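4 min read

A day at the Fairweather open house in Vadska

I had wanted to see the Fairweather weaving mill for many years, so when they opened the doors on August 12, 2019, I took the early bus. The ride is 92 kilometers and the last part goes along the river, very slowly.

At the gate we got a paper badge and were divided into groups. Ours had 11 people and was led by Mirela Furtado, who started in the dye house and now plans the production. She speaks quietly, so I stayed close to her – the looms are really loud, even with the ear plugs.

The old hall has a sawtooth roof with windows to the north. Mirela explained that the dyers wanted this light for comparing colors, and they still carry samples upstairs to check them there. A warp for the heavy cloth has 836 threads in each section, and when one breaks the loom stops by itself. We watched Tanvir Mondal find the broken end and tie it. It took him less time than I need to thread a needle.

I liked the dye house less, mostly for the smell, but the recipe books are beautiful. The oldest are handwritten and some pages have little pieces of wool glued in.

Lunch was soup and bread in the canteen, for 3 euros. After it there was a talk on caring for clothes and storing them between seasons.
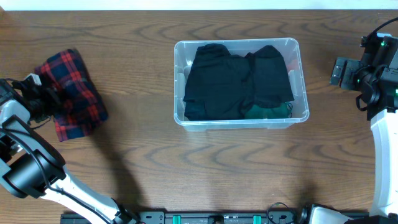
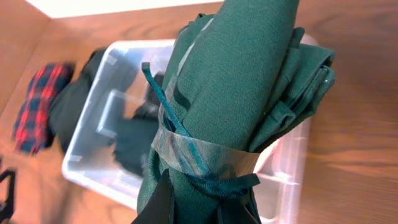 I asked Mirela if the mill will open again next year. She said probably in February, when the new finishing machine is running, but the date is not decided. If you go, wear closed shoes, they do not let you in with sandals. The bus back leaves from the other side of the bridge, and I almost missed it.

Text by Tainá Portela | Contact | Back to top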